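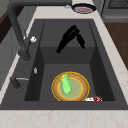 Kitchen sink with gooseneck faucet.

The Curnport Water Office will flush mains in the Bridero district beginning Wednesday, March 16, 2022. Work affects 275 homes and will run for 5 days. Notices were mailed to all account holders.

Residents may notice lower pressure or cloudy water. Please run the cold tap for several minutes until it clears. Hold laundry until then.

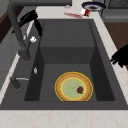 Flushing does not require a boil notice, and tap water may be used for cooking and cleaning as usual. A plate left in the sink, such as the yellow-rimmed one shown, may be washed at any hour.

Billing questions: Rajeshwari Alva, Customer Accounts, extension 125.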